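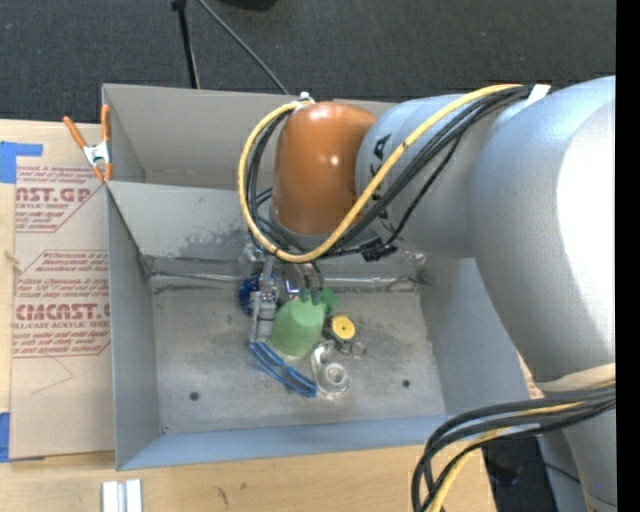
Arm over the bin, mid-session. Silver tape along the seam, clamp on the left edge.

Thread on "562 grasps," the number going around from our Narholm demo. I worked on it. I'm less impressed than the people sharing it. 1/

562 is the count of attempts we logged. 533 made it into the training set. The other 29 went out for bad timestamps or a stalled camera feed. Fine. Everyone drops some. But the slide says 562. 2/

Of the 533, 191 were labeled a success. The label is a person pressing a key. Two people, Märta Lundgren and me, and we didn't agree on what to do with an object that got lifted and then slid out. She called it a fail. I called it a success until October. Those early labels are still in there. 3/

Now look at what's in the bin. Something round and green, something round and blue, a thing like a small tape measure, a clear plastic piece, a bundle of blue strips. It's a handful of stuff from drawers. "Diverse household objects" is the phrase in the Wondier write-up. Whose household? 4/

The clear piece is the one I'd ask about if I were you. Depth cameras hate clear plastic. We have very few good tries on it, and the average hides that nicely. 5/

Same bin every time, too. Same scuffs, same shiny tape, same two holes in the floor. I'd bet money the model has learned some of that. Mhairi Gourlay asked for a second bin back at the start and was told it was "on the list." 6/

Someone will say more data fixes this. More of what? Another thousand tries from me, in this bin, with my habits, gets you a model of me in this bin. 7/

What I'd want before believing any success rate, ours included: the object list, tries per object, who labeled what, and one run in a bin the arm has never seen. A day of work, maybe two. 8/

Aitken says the Flirnevel release will have per-object numbers. Good. I'll read them. Until then please stop quoting 562 at me. 9/

To the three people asking: yes, I'm relabeling my October batch. It's slow and I keep changing my mind about the slides. 10/10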